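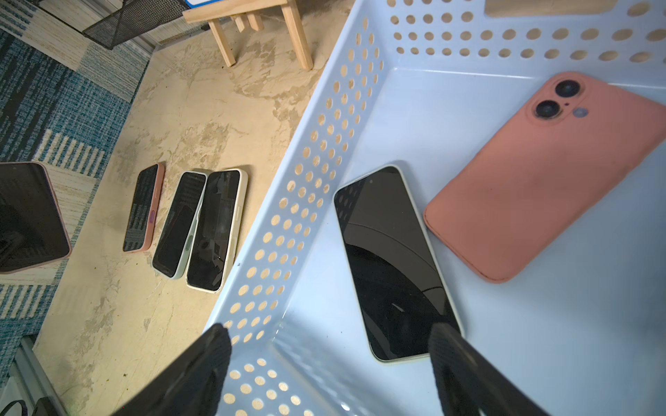 Gritine Phone Survey, second release

What this is

A table of answers from 800 people in Fadville and Undurwood who were asked how long they keep a phone before replacing it, and why they replaced the last one. One row per person, 28 columns, plain CSV.

What it can't tell you

Quite a lot. People are bad at remembering when they bought things. We checked receipts for 37 of them, and the dates they gave us were often off by a year or more – nearly always in the direction that made the phone seem older. Treat months_owned as a guess typed in by a stranger.

The column reason_replaced is worse. "Battery" was first on the list and got picked the most. Make of that what you like. I would not build a chart on it, and I'd be wary of anyone who has.

Changes since the first release

Sheehan was dropped. Both interviewers there had been filling in blanks themselves.
Prices are now in whole dollars.
The "satisfaction score" is gone. It was the average of 2 questions that had little to do with each other.

Missing values

Left empty. Zero means zero, except in repairs_paid, where some early rows use it for "didn't say." We can't tell which ones.

Use

Free for any purpose. If you weight the rows to stand in for the whole country, please leave our name off it.

Contact

Thijs Wuyts keeps the files. Corrections are welcome, with a row number.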